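Sarmiento House Reading Room
Minutes of the November meeting

Present: Vlasta Vasić (chair), Yolanda Tejada, Cayetano Casado, Eugénie Langlois (minutes)
Apologies: Milagros Cordero, by text, at 7:10 p.m.

1. Minutes of the last meeting
Approved once the word "heated" had been taken out of item 4. Cayetano asked that his objection be noted. It is noted.

2. Book count
Yolanda reported 202 titles on the list and 174 on the shelves. The rest are on loan, misfiled, or in Cayetano's car. Cayetano will look in his car.

3. Display table
This took up most of the evening. Vlasta reminded everyone that the display table was agreed on last spring as a place for a few books at a time, and that by summer it held so many that people were setting their coffee on them. She proposed starting over with very little: two books lying flat, a booklet standing up behind them, and one small card. The gray table and the plain wall would stay as they are, paint being a subject for another year.
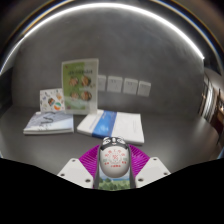 Yolanda thought books lying flat looked as if someone had put them down to answer the phone and never come back, and asked whether they could at least be propped up. Vlasta said the propped ones fall over whenever the door is shut. Yolanda said the door could be shut more gently. A discussion of the door followed and has been left out of these minutes.

Milagros had sent word that she likes the green booklet and would like to see it stay through the winter. Agreed.

It was decided to change the books every 3 weeks, with Yolanda choosing first and Cayetano second. Cayetano may not choose anything he wrote himself. Carried, with one abstention.

4. Shelf labels
The Litex labels are peeling again. Eugénie has a quote from Ekari, which is higher, and a roll of tape, which is not. Tape for now.

5. Any other business
The stepladder is missing. Cayetano will look in his car.

Meeting closed at 8:50 p.m. Next meeting in January, same room. Yolanda to bring the good cookies.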